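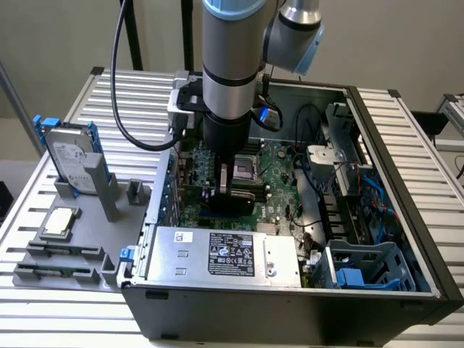 Why does a computer have two kinds of memory?

You have a memory. It holds your best friend's birthday, the words to an annoying song and, if your parents are lucky, where you left your other shoe. A computer has memory too, and it keeps it in two very different places.

The desk and the cupboard

Imagine you are doing a project on volcanoes. You clear your desk (go on, imagine harder) and spread out your books, your pencils and a drawing of lava that looks a bit like spaghetti. Everything is within reach, so you can work fast.

A computer's desk is called RAM, short for random access memory. It comes on thin sticks that push into slots on the motherboard, the big flat board that most of the other parts plug into. Whatever the computer is busy with right now gets spread out in RAM.

The trouble is that this desk gets wiped clean every time the power goes off. Very tidy. Also very sad, if you hadn't saved your volcano project.

That's where the cupboard comes in. Its proper name is storage, and it keeps things even when the computer is switched off. It has room for much more than the desk does, but fetching things from it takes longer, as anyone who has looked for a board game in a real cupboard will know.

So what happens when you click Save?

The computer copies your work from the desk into the cupboard. Next time you open it, a copy comes back out to the desk, with the spaghetti lava exactly as you left it.

Why do computers slow down?

Sometimes the desk fills up. If you have a game, a film and 65 web pages open, the computer has to keep shuffling things over to the cupboard and back again. Try closing a few. You weren't reading all 65 anyway.

Words to know

Motherboard: the main board inside a computer
RAM: quick memory for jobs going on now
Storage: slower memory that lasts

Written by Felista Nyamweya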